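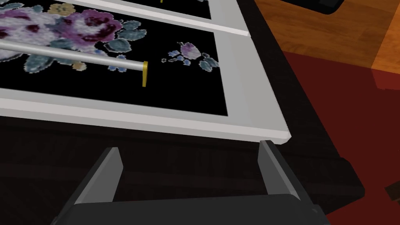
Wrist view in the sim, gripper open below the lower drawer handle.

Drawer demos replay fine, then fail when the cabinet moves
Posted by hinon_k, August 14, 2026

I'm recording drawer-opening demos by remote control in simulation (Tambunan scene pack, Daven hand controllers). I have 241 episodes so far. Played back open loop with the cabinet in its original spot, nearly all of them open the drawer. If I shift the cabinet a few centimeters, the trained policy closes its fingers short of the bar and pulls on air. Actions are logged as absolute joint targets. Should I collect more, or change what I log?

Oluwaseun Anozie
Change what you log first. Absolute joint targets tie the motion to one cabinet pose. Convert to gripper pose relative to the handle, or to small end-effector deltas if you don't want to depend on a handle estimate at run time. You can do this offline from the joint states. Then vary the cabinet pose at each reset and record again; we needed 768 episodes for a similar drawer task, and over half had the cabinet moved. Also check your pauses. Operators stop just before the grasp to judge depth, and the policy learns to stop there too. I trim any pause longer than 7 frames.

culten_user
more demos. always more demos

r_dunmore

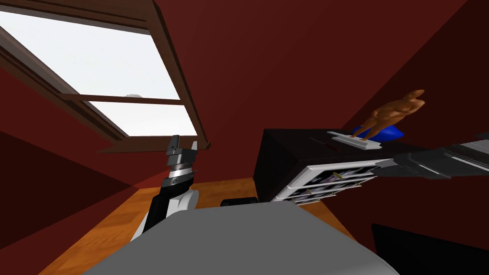

Arm start poses are worth checking as well. If every episode begins from one pose, the policy has no data for getting back on track after a small error. On a two-arm setup, decide what the idle arm does and keep it the same across operators. With the left gripper parked pointing up at the skylight and the right one out over the corner of the cabinet, only the right arm needs a randomized start. I add noise to its joints at reset and leave the left fixed. Watch the clearance to the figurine on top when you pick the noise range, or you will be throwing out episodes for collisions. Hinonwood's exporter has a flag for dropping those, but in version 831 it also drops the episode after.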